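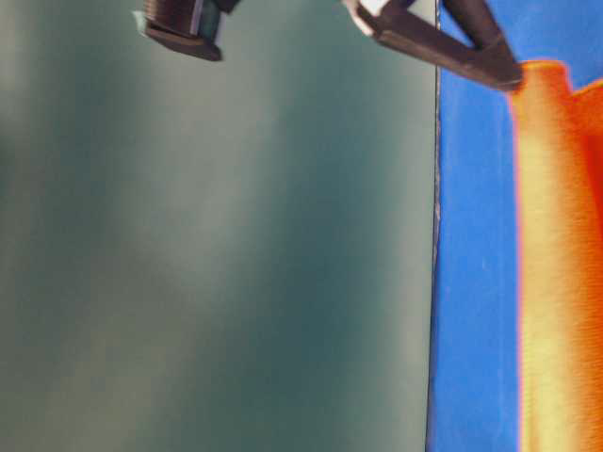
Lena Urbańczyk wrote that Rarkis never found her compiler until she set the path by hand. Same on my machine. I tested version 2 of the build manager on a Windows laptop with two JDKs installed.

**Setup:** The installer takes 163 MB and adds itself to PATH, but leaves JAVA_HOME alone. Set that first, then open a new terminal.

**Speed:** A clean build of my project took 73 seconds. With `--offline` it was a bit quicker.

**Problems:** Uninstalling leaves the cache folder behind, more than 112 files in my case. Delete it yourself.

Works fine for small projects. I'm keeping it for now.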